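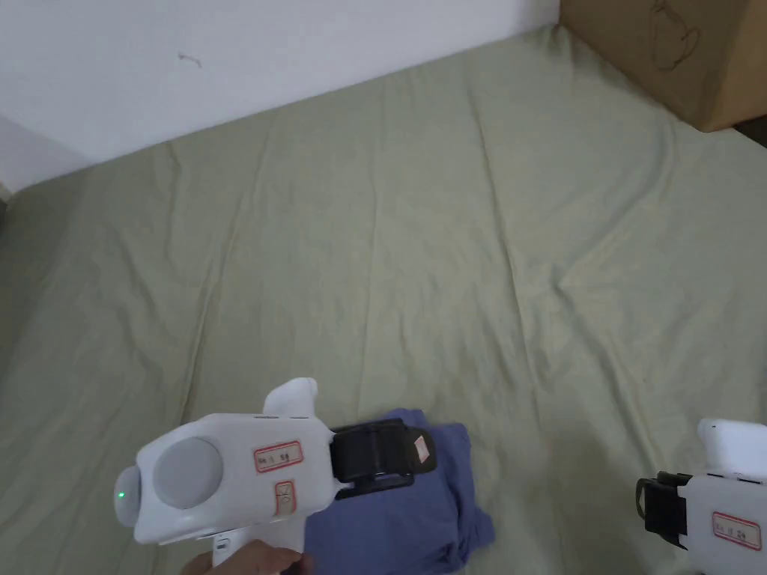
2 min read

If you were at the load-in for the Dindach show in February, you already know how I feel about followspots. We had two of them up on the back platform, one brand new and one older than a few of our crew, and by the second number I could see from the desk that they didn't match. One was a nice clean white. The other was closer to weak tea. I spent the whole first act pretending it was a choice.

So this summer I finally sat down and worked out how we're going to handle spots from now on, and I want to share it here, as a few of you have written to ask (and because I've been boring my own crew with it for weeks!).

First thing – we've stopped mixing lamp types in one rig. If the house has an old discharge unit and we're bringing an LED, the old one gets the night off. It's a bit sad, I love the throw on those things, but no amount of correction gel has ever made me happy. We did try. At Vahidi we went through half a swatch book in one afternoon and the singer still looked like two different people depending on which side you were sitting.

Second, we bought in. After a lot of back and forth we ordered a pair from Arnen, the 19-degree version, and with the stands and the road cases the bill came to 3,808. I gulped a little. But they came in time for the Jolavano dates and we've had them out for six shows, and the dimming at the bottom end is so much smoother than what we had before. No more pop when you fade in on a quiet ballad!

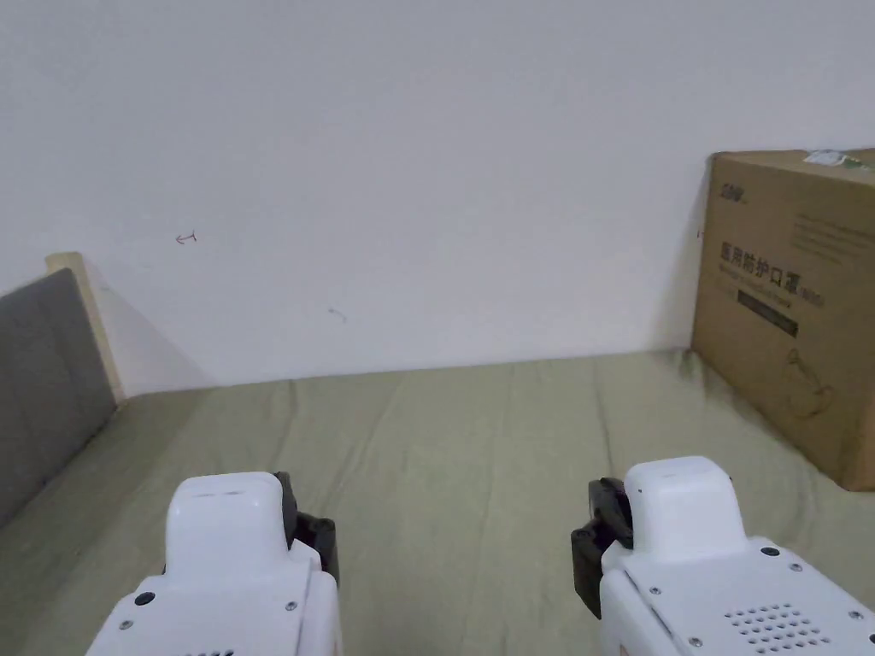

How far back can you put an LED spot before it looks washed out?

For the pair we own, roughly 40 meters is where I start to worry, and that's with the stage wash pulled down a bit. Closer than that and they hold up fine against everything else in the rig.

The thing I didn't see coming was the balance. Our operators were used to a heavy back end, and the new units are lighter behind the yoke, so for the first couple of nights everyone was overshooting – the beam would land a step ahead of the performer and then creep back. Moving the yoke mount one hole forward fixed most of it. The rest was practice, plus a strip of glow tape on the barrel for a sight line.

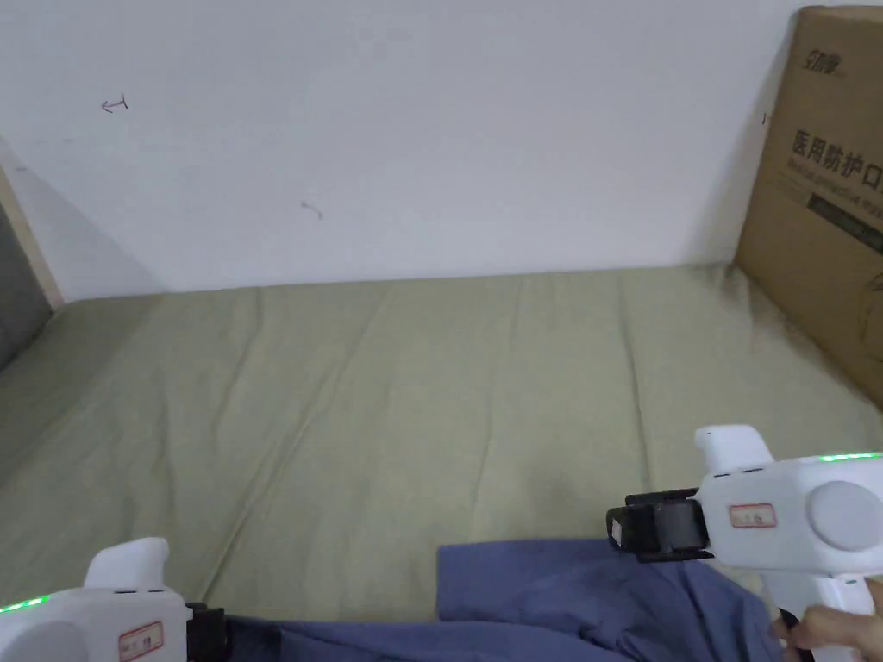 We also rewrote the cue calls while we were at it. Spots now get their color by frame number only, no names, after a mix-up between "pale rose" and "rose" that I'd like to forget. Iris sizes are full body, waist, and head, and that's all. If a designer wants something fancier we talk it through at the focus session and write it on the sheet.

Next time I'll get into headsets, and why I'm thinking of moving the spot ops onto their own channel. If you run yours that way already, hit reply and tell me how it's going.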